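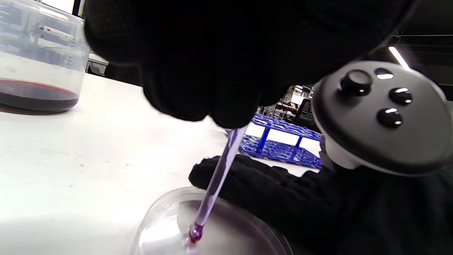 Duto, the invoicing service used by many small laboratories and workshops, has announced that its software will connect directly with Emareck business accounts from November. I have kept the books for small firms for 19 years, and I am recording my first views of the arrangement for clients who read this blog.

Under the agreement, a payment received into an Emareck account will be matched to the open invoice in Duto on the same day. Until now, users have had to export a bank file, correct the date column and load it by hand. One of my clients, a supplier of testing materials in Rarkholm, sends 44 invoices in a typical month and spends most of a morning on that task.

The connection will be included in the standard Duto plan. Customers on the starter plan will pay an additional $16 a month. Emareck has stated that it will not charge for the service at its end, although the notice does not say how long that position will hold.

Two matters remain open. The first is partial payments. Duto currently treats a part payment as an error, and the published guide does not explain whether the new matching process will do the same. The second is access. Account holders must renew their consent every 3 months, and a lapsed consent stops the feed without closing it.

Readers who use Pfister for payroll should note that its wage files are not covered. These must still be entered as a separate journal.

I intend to test the connection on my own accounts before moving any client to it. Firms with a year end in December may prefer to wait until their books are closed. Existing bank files should be kept in the usual place in the meantime.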